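Handheld Grippers, Week Three: Notes on Demonstrating the Glasses Case Task

April 28, 2023

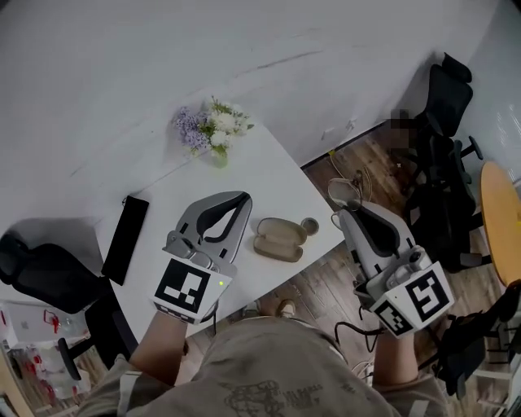
Both grippers in hand at the white table, glasses case open between them.

Most of this month went into bimanual demonstrations for the Derness arm pair. We stopped using the leader arms for this in early April and moved to handheld grippers. The operator holds one in each hand, does the task directly, and the pose of each gripper is recovered afterward from the camera on it and the markers on the block at its base. No arm is powered during collection.

The task is small. Open a glasses case, place it flat, close it, put it back where it started. I picked it because the lid has a spring hinge, and a spring hinge punishes any policy that has only learned positions. With the leader arms, Sowmya Pillai and I were both getting the lid open on the second or third try and the demonstrations were full of hesitation. The policy learned the hesitation very well. It would approach the case, stop short, back off and approach again, exactly as we had.

With the handheld grippers the same motion is close to what your hands would do anyway. The left holds the base down, the right takes the lid. You still lose your fingertips, and the pads hide the contact point from you more than I would like, but there is no lag to compensate for.

Current count is 540 usable episodes out of 800 recorded. The rejects fall into a few groups.

Tracking loss is the largest. Rotate the wrist too far inward and the markers turn away from the tracking view. The camera alone can carry the pose for a short stretch, then it drifts. Lakshmi Acharya now rejects anything with more than 9 consecutive frames of marker loss. I thought that was strict until I replayed a few of the borderline ones on the arms and watched the right side close on air next to the lid.

The second group is reach. A person leans without thinking about it. The arms are bolted down and do not lean. If the operator's shoulders move forward to get at the far side of the table, the recorded trajectory may be fine in itself and still fall outside the workspace. Vasanthi Kamath wrote a check that runs the inverse kinematics on each episode right after it is saved, so we find out in seconds and can redo it. Before that we were finding out the next morning.

The third is speed. Comfortable human speed is too fast for the controller, which clips the velocity and arrives late at the hinge. We slow the replay down by a constant factor, but the lid does not slow down with it. Once it passes the halfway point it goes at whatever rate the spring wants. I have started to demonstrate the opening deliberately slowly and the rest at normal speed. It feels odd for the first few episodes.

Clutter stays on the table during collection. The flowers, a phone, whatever else is lying there. The first batch was recorded on a bare surface and the resulting policy was confused by a coffee cup. We change the layout between blocks and do not write down a scheme for it — Sumathi Ramasamy would prefer a scheme, and she may be right, but I want the next training run before deciding.

Cables remain a nuisance. Each gripper trails one, and when the hands cross, so do they. My habit is to put both grippers down and untwist after every 5 episodes. Going longer than that, I begin to steer around the cable, and that shows up in the trajectories as a small outward hook on the left side. Replayed on an arm, the hook serves no purpose at all.

One calibration note for anyone using a similar setup. The offset between the marker block and the gripper pads has to be measured again whenever the block comes off, even if it goes back on the same screws. I skipped this once and lost an afternoon of data to a constant error that looked like a software bug.

Next is closing the case with the cleaning cloth inside it. The cloth tends to get caught in the hinge, and I have not found a grip that avoids it reliably.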